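Drostix Bench Notes
Filed under: Lab Purchasing / Automation Budgets
2026-02-18

1/ Budget thread. We are pricing a second bench for hand-held gripper work at the Staltville site, and the request goes in before the July cutoff. Posting the line items as I settle them.

2/ Scope first. One bench means one seated operator, two hand-held grippers, a table, a frame, compute and bench power. Robot arms are on a separate request and I am leaving them out of this thread.

3/ Grippers are the line people argue over. The quote from Clandholm is $3794 for a matched pair with mounts and cables. Single units are listed too, but the per-unit price is worse and the mounts are extra.
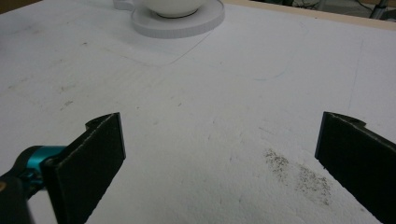 4/ Finger pads are a consumable and should be budgeted as one. A set of replacement pads is $16. I put down 6 sets for the first year. If your finance people separate capital from supplies, move the pads to supplies now. Trying to amend a capital request over a $16 item costs more than the item.

5/ Same logic for the work surface. White board scuffs and takes marks. Price it as something you replace on a schedule, and buy the replacement sheets with the table so the size matches.

Share (6)

6/ Table size. Measure with both arms extended and a gripper in each hand, with a bowl or similar item at the far side of the board. Do not measure from a catalog drawing. Reach with a gripper is different from reach with a bare hand, and the cable at the wrist takes up room as well.

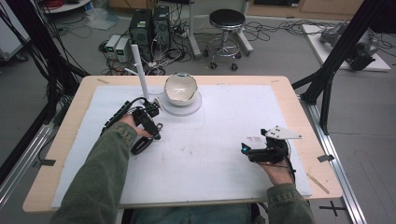 Both grippers over the board, bowl on its turntable at the far side.

7/ Frame and rails: $676 for posts, braces and aluminum rail, cut to length. The supplier quoted uncut stock for less. We do not have a saw on site that I would trust for square ends, so cut to length it is.

8/ Cables. The first draft of this budget had one line reading "cables, misc." That line was wrong by a wide margin. Itemize by run: gripper to computer, supply to device, spares. Add strain relief at the wrist end. Then add cable trays, and get the floor runs off the floor if you can.

9/ Compute. Two towers per bench in our plan. One would probably carry the load, but I want capture and everything else on separate machines. Reused towers are fine if the ports are right. Check the ports before you count them as free.

10/ Power. Bench supplies with a readout, two per bench. They hold up well secondhand. I would buy used here and spend the difference on grippers.

11/ Seating is a real line. A stool on casters rolls when the operator leans forward — locking casters or a fixed chair for the operating position. Try it with the person who will sit there.

12/ Open questions on the Xaba software license: priced per bench or per gripper? The quote reads both ways. On a pair, that doubles the line. I have asked for it in writing and will not submit until I have it.
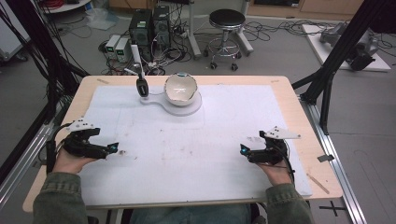
13/ Spares policy. One full gripper held back for each pair in use. Lead time from Clandholm is nearly 16 weeks, so a failed unit without a spare stops the bench for most of a quarter. This is the line I expect to be asked to cut and the one I will defend.

14/ Floor space. Draw the table footprint, then the frame footprint, then the equipment behind it. Ours grew at each step. Leave a path behind the towers wide enough to reach the rear panels.

15/ Not included above: shipping, installation labor, storage cabinet, small test items such as bowls and cups. Test items are cheap, but give them their own line or they end up on somebody's personal card.

16/ Will add the license figure to this thread when the written quote arrives. If you have bought from Clandholm and got a shorter lead time, reply with the part you ordered.

Print this thread | E-mail this thread
16 comments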